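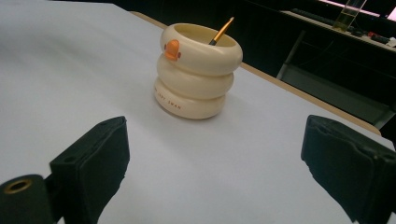
The Round Tower at Girkdale is a ruined masonry tower of three stages, standing on a low limestone terrace at the northern end of the village. It belonged to a fortified farmstead and is the only part of that complex preserved above the level of the first floor. The stages are circular in plan but do not share a common center, and each is marked on the outside by a heavy rounded molding. The resulting profile is close to that of a pen holder made of three thick rings stacked slightly off-axis, with the widest ring at the top and the hollow interior open above it. In the tower, as in such a holder, the middle ring is narrower than the top one, and the column as a whole leans gently. The lean is original to the construction and is not the result of settlement, as the bed joints of the lowest stage are level throughout.

Location and setting

The terrace is bounded on the west by a dry stream bed and on the south by the former road to Cunmont. Bedrock lies directly beneath the topsoil, and the tower was founded on it without a trench. Irregularities in the rock were filled with mortar and small rubble before the first course was laid. The farmstead occupied the ground east of the tower and was enclosed by a wall, of which the north side can be followed for most of its length. A gap in this wall, with a worn threshold block still in place, is taken to be the main gate.

Construction

The outer face is built of squared limestone blocks laid in regular courses. The core is of rubble set in lime mortar with a high proportion of crushed tile. The lowest stage stands to a height of 14 courses, excluding the molding. It had no door at ground level. Entry was by an opening in the east side of the middle stage, reached from the upper floor of the adjoining house by a timber bridge. Two sockets for the bridge beams survive below the sill.

The floors were of timber. The lower floor rested on an internal ledge, the upper one on beams let into the wall. Several of the beam holes were later blocked with brick, which suggests that the upper floor was rebuilt at a different level. The top stage projects beyond the stage beneath it on all sides and is carried by the second molding, which is bonded deep into the core. No trace of a roof has been found, and the inner face of the top stage is rendered down to the level of the upper floor.

A lined shaft in the center of the lowest stage was used to store water. It was fed by a clay pipe running down through the thickness of the wall from the top stage. The pipe sections are tapered and fit into one another, with the joints sealed in fine lime putty.

Dating

The tower was first recorded in a boundary survey of 1546, where it is described as already without a roof. Building work is generally placed two centuries earlier on the basis of the tooling on the face blocks. Elfriede Hofstetter argued for two phases, with the top stage added after the house had been enlarged. Her case rests on a change in mortar above the second molding. Mathias Hämmerli accepted the change in mortar but explained it as a seasonal break in the work, pointing out that the clay pipe runs through all three stages without a joint collar at the supposed division. The question remains open.

Excavation and conservation

The interior was cleared to bedrock in a single campaign, and 20 blocks from the collapsed parapet were recovered from the fill of the shaft. They are stored in the Mayrhofer barn, south of the terrace, under inventory number 2552. The wall tops were later capped with lime mortar, and a steel grating was fitted over the shaft. The enclosure wall has not been excavated east of the gate.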